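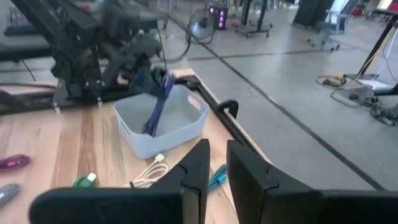

Figure 4.1 A bundle of dark blue cables held over a plastic basket, seen from a camera on the other arm.

Chapter 4
Judging a Two-Arm Kit

A company that sells a robot kit will usually tell you the reach of each arm, the weight it can lift, and the price. Those numbers are easy to compare, and most buyers start with them. They say little about whether the kit can do the job you have in mind. This chapter is about how to find that out before you sign an order.

We will follow one product through the whole chapter. The Rinik is a two-arm bench kit sold by a supplier called Broko. It comes with two arms, two grippers, a base frame that bolts to a table, and a small camera for each wrist. It does not come with a table or a computer. The job we will judge it on is sorting charging cables, which the trade calls "soft goods handling" even when the goods have hard plastic ends.

By the end of the chapter you should be able to:

- write a task statement that a supplier can agree or disagree with
- list the parts of a job that a specification sheet leaves out
- plan a short trial and keep a usable record of it
- read a service contract and find out who pays for worn parts

4.1 Why Cables?

Cables are a poor choice for a sales demonstration and a good choice for a review. A wooden block keeps its shape when a gripper closes on it. A cable bends, and the part that is being held may move one way while the loose ends go another. In Figure 4.1 the strands hang down from the gripper into the basket. A person would gather them without thinking. For a robot, each loose strand can catch on the rim, on a neighboring item, or on the gripper itself.

Cables are also long compared with the fingers that hold them. If a gripper takes hold near one end, most of the weight is on one side and the bundle swings. If it takes hold in the middle, both ends hang. Neither is wrong, but the buyer should know which one the kit was set up for. The Rinik manual recommends the middle and gives no reason.

Finally, a work table is seldom clear. Look again at Figure 4.1 and note how many things on the wood are outside the basket: a green plug with a white tip, a coiled white cable, a teal-blue cable. A useful test leaves items like these in place, so that the kit has to work near objects it is not supposed to pick up at that moment.

4.2 The Task Statement

A task statement is a short paragraph that says what goes in, what comes out, and what counts as a failure. It should be written before the supplier visits. Compare these two, both taken from early drafts for the trial used in this chapter.

Draft A. The robot will tidy cables.

Draft B. Several cables lie on the table. The robot picks up each one and puts it in the basket. A cable with any part hanging over the rim is a failure. A cable that a person has to touch is a failure. The basket must stay on the table.

Draft A cannot be failed. A supplier could move a single cable a few inches and claim to have met it. Draft B can be failed in several ways, and each of them can be checked by someone who knows nothing about robots. Broko asked for one change to Draft B, which was that every cable be tied before the run. The change was accepted and written down. It matters a good deal, as the next section shows.

4.3 What the Sheet Leaves Out

The Rinik sheet lists a payload well above the weight of any charging cable. Weight is therefore no concern here, and you may cross it off. The following points do not appear on the sheet at all.

Finger shape. The fingers are angular, with a step cut into each one near the tip. Ask the supplier what the step is for and whether other fingers can be fitted. A shape that suits a thick bundle may not suit a single thin cord.

Shared space. Two arms on one table can do more than one arm, but they can also get in each other's way. Ask what happens when both are sent to the same spot. Some kits stop, some let one arm wait, and some leave it to your programmer.

View. A camera on the wrist sees its own fingers first and the work second. In both figures of this chapter the fingers take up a good part of what the camera sees. Items close to a finger may be partly hidden by it. If the job needs a full view of the table, budget for another camera.

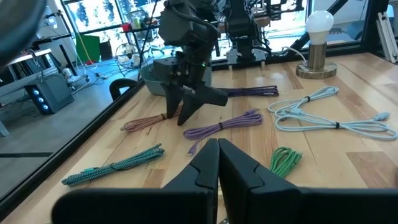 Figure 4.2 Six coiled charging cables, each bundled with a small black tie.

Preparation. The cables in Figure 4.2 are coiled and tied. That is the condition Broko asked for, and it makes the job easier. Someone has to do the coiling and tying. If your cables arrive loose, you must add that labor to the cost of the kit, or run the trial with loose cables and accept a lower score.

Variety. The same figure has cables of several colors, and they do not all take up the same amount of table. The light-blue one lies in a long loop, while others are more compact. A trial that uses only one kind of cable will tell you only about that kind.

4.4 Case: The Park Trial

Park is a small repair shop that takes in used electronics and sends out cables with each finished item. The shop rented a Rinik on a monthly plan at $348, with setup included. The trial used Draft B as its task statement, with the tying rule added.

The shop logged some 248 pickups over the rental. For every failure the clerk wrote one of three codes: dropped, caught on the rim, or touched by a person. The record sheet had no space for comments, and the clerk later said this was a mistake. Two failures with the same code could have quite different causes, and by Wednesday of the first week nobody could remember which was which.

A second offer came from Zivutau, which does not sell kits. It sells a sorting service and places its own equipment at the customer's site. Under that plan the customer pays by the item and owns nothing. We return to the comparison in Section 4.7, after the discussion of service contracts.

Before You Read On

Write a task statement of your own for a job you know well. Use no more than five sentences. Give it to a classmate and ask for one way to meet the statement without doing the job. Revise it and keep both versions for the exercises.

Related Sections
Chapter 3: Grippers and Fingers
Section 4.5: Keeping a Trial Record
Section 4.6: Reading a Service Contract
Section 4.7: Buy, Rent, or Pay by the Item
Chapter 5: Setting Up the Bench

Contact the publisher | Copyright and permissions | Back to top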